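The walk from Stalby to Vomstead starts behind the bus shelter, over a stile so worn that your boot finds its own place on it. I'd put it off for years (too short, I thought, and too close to home) and then in May I did it three times in a fortnight!

For the first mile you follow the Shek, a stream you could step across, and the hedges are full of whitethroats scratching away at each other. After the ford the path climbs to 300 metres and you get the wind, the larks and a view clear down the valley to Tremska.

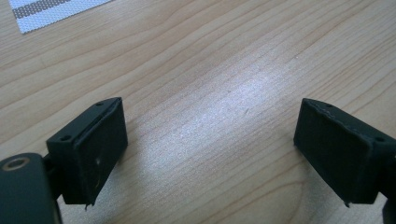

Ching-wen Hsu keeps the tearoom at the Vomstead end, and her ginger cake is dark, sticky and cut thick. She walks the route most mornings before opening and told me to look for early purple orchids by the second gate. I'd marched straight past them. Going back I found a whole bank, with cowslips mixed in and a very cross wren.

Do it in this direction if you can. The last stretch drops through beech woods, and in late afternoon the light comes in low and green between the trunks. The bus back leaves from the church, and it's every two hours, so check before you order a second slice.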